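# Jorside two-arm booth: the questions we get most

Rhiannon Vaughan keeps this page up to date, and would like it known that she has read every one of your emails, including the one in all caps. Hire terms are on the Gurell price sheet. If your question isn't here, write to the Umali office and put "booth" in the subject line.

### What exactly am I hiring?

An enclosed cell with two arms, a mat, a back rail for hooks, a side basket, and a camera at the wrist. You also get the Grenasport software licence for the length of the hire, and one of us on the phone during business hours. You do not get the shoes. People ask.

### What can it do out of the box?

Pick things up, hold them, hand them across, put them down somewhere else. "Out of the box" is a generous phrase for any two-armed machine, so please read it as "after an afternoon of setup and a second coffee."

### Why is it always shoes?

A mug has the decency to stay the same shape while you grab it. A canvas shoe folds at the collar, drags its laces and has an opinion about which way is up. If your job involves soft goods, we'd sooner you watched the arms deal with footwear than with a nice obliging cube.

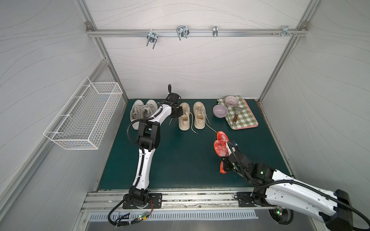
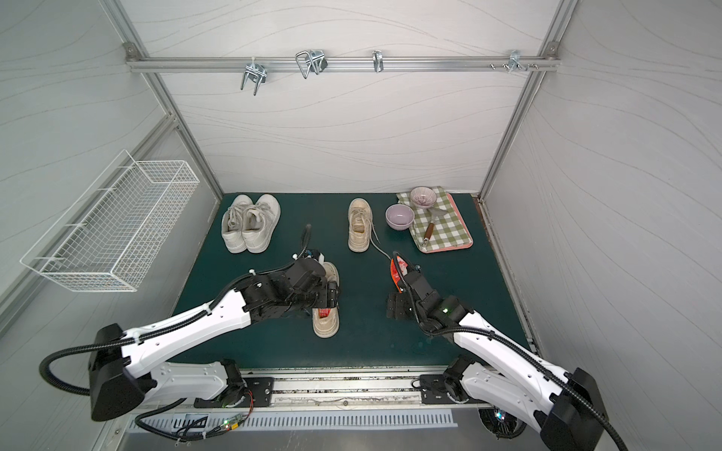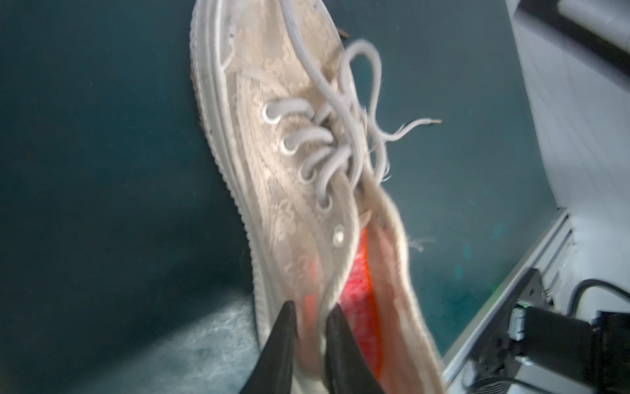
Bring your own awkward objects to a demo, too. We've had oven mitts, a bag of tent pegs and a child's raincoat. The raincoat won.

### Will it tie laces?

We don't sell it as a lace-tying machine and we'd be grateful if your manager stopped telling the client otherwise. Lace handling is a research task. You can collect as many attempts at it as you like, and several customers have hired the booth for precisely that purpose. Budget for patience.

### How long does it take to teach it something new?

Depends what you mean by teach. For a simple move-this-there job, 200 recorded attempts is a sensible place to start. For anything involving fabric, plan on 1,000 and be pleasantly surprised if you stop early. The longest list of attempts a customer has sent back to us marked "nearly there" was 121 pages. We admired the optimism.

### Do I need both arms?

If you're only moving bowls from one side to the other, no, and we'll happily quote you for the single-arm cell. The second arm earns its keep when one has to hold while the other fusses. It costs more, takes up more bench and doubles the number of things that can be left in the wrong position over lunch.

### Can I put my own things on the hooks?

Yes. The hooks clamp to the rail and can be shifted or swapped. Write down where they were first. Every support call that begins "it was working yesterday" ends with somebody admitting they moved a hook.

### Is it noisy?

Quieter than the office dishwasher, louder than you'd want beside your desk. Put it in the room with the printer, where morale is already low.

### How much space does it need?

Room to walk up to the front and get at the cables on both sides. Please measure your doorways as well as your floor. We deliver to ground level as standard; stairs are quoted separately, and the quote is not shy.

### What happens if I break a gripper?

Finger pads are consumables and you'll get a spare set in the crate. Anything behind the pads is covered for ordinary wear. "Ordinary wear" has been tested at length by our customers and does not include using the gripper to open a paint tin.

### Can I cancel?

Up to 10 days before delivery, with no charge. After that we keep the freight. Bookings over December go early, apparently because everyone plans to get some quiet work done while the office is closed.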